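Gralthorpe publishes code of practice for robot sorting trials

Last updated: March
Shares 40 | Comments 6

Gralthorpe has published a code of practice for laboratories and workshops that test robot arms on mixed household objects. The code has 11 clauses and applies to any bench where a person may reach into the same space as the arm. It takes effect at all Gralthorpe sites in March and is free for other organisations to adopt.

The code was written by a working group led by Marietjie Nel, with members from Gralthorpe, Drerisell and Cârstea. The group received 101 written responses to its draft. Most asked for clearer rules on what goes into a test tray and how the trial is recorded.
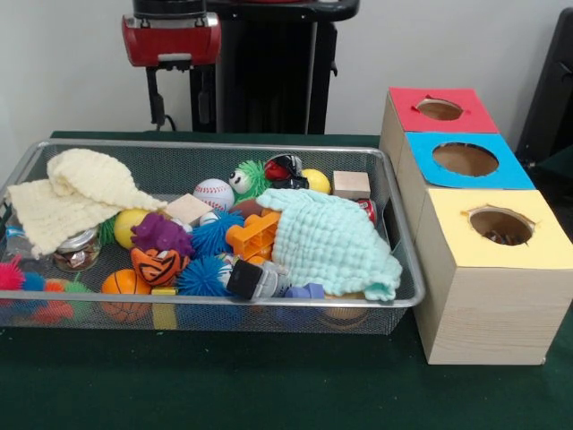

What the code requires

Each site must keep a written list of the objects used in a trial. Soft toys, balls, blocks and cloths may be mixed in one container, and cloths may be draped over other items, as long as the list says so. Glass items are permitted only if they are closed and undamaged, and they must be checked before every session.

The operator must be able to see the gripper at all times. No one may reach into the tray while the arm is powered, even if it is standing still. Before an item is moved by hand, the operator stops the arm, says so aloud and waits for a reply from anyone else at the bench.

Sites must also mark the reach of the arm on a plan of the work area. Tables, containers and target boxes are to be placed according to that plan.

"We had plenty of guidance for large industrial cells and very little for a table with a basket of toys on it," said Ms. Nel. "People were writing their own rules, and the rules changed from one room to the next."

Cables received more comment than any other subject. The code asks sites to record where cables run, both on the table and across the floor, and to inspect them at the start of each shift.

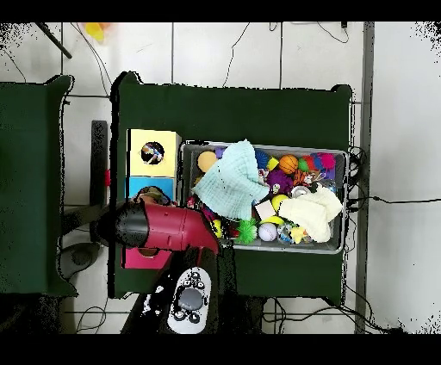 Hand-held controls are covered in the same clause. A control may be put down during a pause, but the arm must be stopped first. The person named on the session sheet remains responsible for it until the sheet is signed over.

Drerisell used the draft for 40 sessions before the final wording was agreed. Sverre Kvam, bench supervisor at Drerisell, said the session sheet was the part his staff found hardest to get used to.

"It adds a few minutes at the start," Mr. Kvam said. "We asked for a shorter form and we got one. It is now a single page."

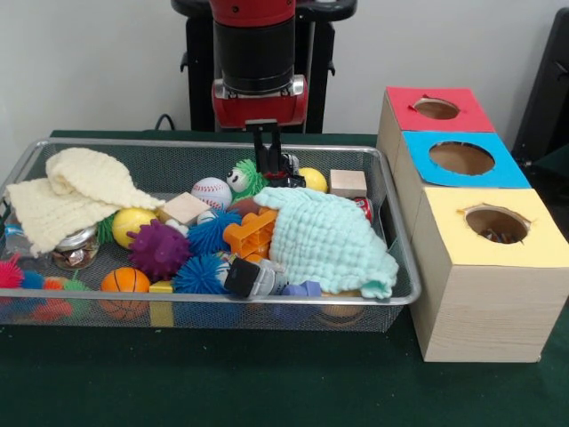
Photo: Gralthorpe

The code does not set a pass mark for picking or sorting. It asks that failed grasps be logged in the same way as successful ones, and that the contents of the basket not be rearranged by hand partway through a trial unless the change is noted.

Gralthorpe will review the code after six months. Comments can be sent to Gunnel Dahlgren in the standards office, who will also supply printed copies and the session sheet on request.

We use cookies to remember your settings and count visits to this site. By continuing to browse, you agree to our use of cookies.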